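Chapter 6
Feet First: Daily Hoof Care

In this chapter
Picking up a foot without a fight
What you should find under there, and what you shouldn't
Thrush, bruises, loose shoes
Working with a farrier
Keeping a foot record

Words to know: frog, bars, sole, white line, heel bulb, clinch, thrush, concavity, quarter crack

Fang was a bay gelding at the school barn in Brilville. Good mover, easy keeper, hated having his back feet touched. So people skipped them. Fronts got done, backs got a quick look from a standing position, which tells you nothing. By March he was short behind and everybody had a theory. Hocks. Stifles. Saddle fit. Then Beca Edwards got a back foot up, ran the pick down the groove beside the frog, and the pick went in farther than it should have and came out black. Thrush, and deep. Both hinds. Weeks of treatment for something a daily minute would have caught.

That minute is what this chapter is for. Chapter 5 covered the legs from the knee and hock down, so go back if you've forgotten your digital pulse, you will need it again by page two of the next section.

How often

Every day. Before riding, after riding, and once on days off. If the horse lives out, you still pick him up and look. Mud packs in, stones pack in with it, and in snow you get ice balls that can twist a fetlock. Shod horses ball up worse than barefoot ones. In dry months you may find almost nothing to remove. Look anyway.

Picking up the foot

Stand at the shoulder, facing the tail. Run the near hand down the back of the leg. Don't grab at the foot. Squeeze lightly above the fetlock, say the word you always say, lift when he shifts his weight. For a hind foot start at the hip and keep contact the whole way down so he knows where you are. Bring it up a little, then back, resting across your thigh. Low is fine. A stiff old horse can't give you high and shouldn't be asked.

Never kneel. Never sit. Feet clear of his feet. Tie him, or have somebody hold him who is paying attention and not looking at a phone.

If he snatches it away, wait, ask again. Same leg. If you move to an easier leg he's learned something and it isn't what you wanted. A horse that suddenly won't lift a foot he gave you yesterday is another matter — assume pain in the opposite leg until you know better, since that's the one you're asking him to stand on.

Cleaning

Heel to toe. Always. Pick pointing away from you and away from the soft back part of the foot. Clear the grooves on both sides of the frog first, then the sole, then around the inside of the shoe if there is one. Finish with the brush. Students leave out the brush and then tell me the sole looks fine, when what they're looking at is a thin coat of dirt.

What you're checking for

Smell. Before anything else. Thrush has a rotten smell you will not mistake twice.
Frog. Firm, a bit rubbery, no ragged flaps hiding black gunk. Some shedding is normal.
Central groove. Should be shallow and open. A deep crack running up between the heel bulbs is trouble.
Sole. Pink or red patches on a pale foot mean bruising, maybe old. Dark feet hide it.
White line. No gaps, no packed gravel.
Wall. Chips, cracks, where they start and how far up they go.
Shoe. Still centered? Clinches flat? Any wiggle at the heels?
Heat. Flat hand on the wall, then compare with the other one. One warm foot means more than four warm feet on a hot afternoon.

Dustier, a gray mare in the same barn, taught a whole class about the last one. Sound at the walk, slightly off at the trot, nothing to see anywhere. One front foot warmer then its partner and a pulse you could find without trying. Abscess. The vet opened it that evening and she was walking comfortable not long after. Call your vet for these. Do not go digging with a hoof knife, you'll make a hole somebody else has to manage.

The farrier

Plan on every 6 weeks for most shod horses. Some go a little longer in winter, some can't. Barefoot horses need a trim on a schedule too, they don't look after themselves because there's no metal on them. Roscoe Dunleavy shod horses for 30 years and had one complaint about owners: they call when the shoe is already off. Book the next visit before he drives away.

Have the horse caught, dry and reasonably clean. Level ground, good light. Say what you've noticed. Which foot, when, on what footing. "He's been weird" is not useful.

The record

One line a day per horse. Date, four feet, anything new. If nothing is new write "same." An entry from the barn's book:

Wednesday, February 13, 2019. Utier. LF same. RF small chip outside toe. LH same. RH sole soft, some smell, cleaned and dried, check tonight.

Short, and enough to act on. Whoever did evening feed knew to look at the right hind, and did.

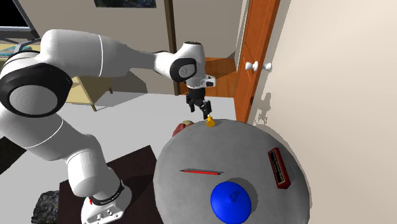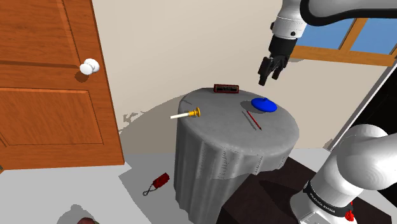

Concavity is the word for the arch of the sole, and it's the part beginners find hardest to judge. Clean foot, good light, lay the brush handle across from wall to wall and see how much air is under it. There should be some. The outline you want, seen from the side with the foot on the ground, is a shallow dome, in the general way of the bright blue lid-shaped thing toward the back of the gray table in the second picture. Leave off the little knob, obviously. Hind feet usually have more arch than fronts. A sole that sits level with the wall, or bulges past it, means a horse who'll be sore on gravel, and if it used to be arched and now isn't, that's a vet call and not a wait-and-see. Draw the shape in your notebook for each foot you handle this week, front and hind, even badly. Drawing makes you look.

Before you go on

Pick out both hind feet on two different horses. Write down what you smelled, saw and felt, in that order. Then find the pulse on all four legs of one of them at rest and again after ten minutes of walking. Bring the notes with you, section 6.1 starts from them.

6.1 Parts of the foot, from the ground up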